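The Folding Room at Stunbridge

By the features desk
December

The laundry at Stunbridge starts at 6 in the morning, and by the time most of the town is up the first carts have already come off the dryers. The plant washes clothing for care homes and small hotels. Washing and drying have been done by large machines there for decades. Folding has always been done by hand, by people standing at a table for most of a shift.

Part of that job is now being handed to robots. Under a project called Movau, the laundry has put in 4 folding cells, each with two arms and a tabletop between them. They were set up by Zürcher, a small engineering firm that had mostly worked on packaging lines. The plan is for the cells to take the plain items, shirts and undershirts mainly, while the staff keep everything with buttons, straps or a customer's special instructions.

Cloth is hard for a machine. A box has the same corners every time it comes down a belt, but a shirt lands differently each time it is dropped. The arms have to find a hem or a seam, take hold of it without grabbing the layer underneath, and lay the whole thing flat before any folding can begin.
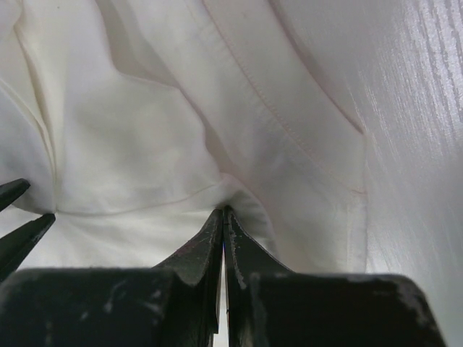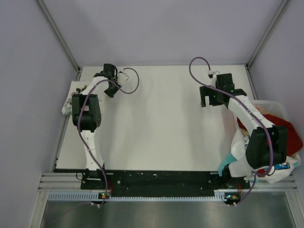 Top: A gripper closes on a white garment. Bottom: The two arms at their table, with a basket of clothing by the right arm.

A practiced folder at Stunbridge gets through around 100 items an hour. A cell manages 62 on a good day, and it stops when it can't find an edge. Then someone walks over, shakes the garment out and puts it back. That walk is the part of the new routine the staff talk about most. One worker can look after all the cells, but it means never settling into a rhythm, and several people said they ended the shift with less shoulder pain and more irritation.

No jobs have been cut so far. Two people who retired were not replaced, and the staff noticed. Management says the hours saved go into mending and sorting, where the laundry had fallen behind. Pay for tending the cells is the same as for folding, though the workers have asked for a higher rate because the task needs training.

The software, Juvuvham, is updated at night. Some mornings the arms handle sleeves better than they did the day before, and some mornings they are worse — the early shift keeps a notebook by the door and writes down which. Towels are supposed to be next, once there is space for a larger table.

Last updated in December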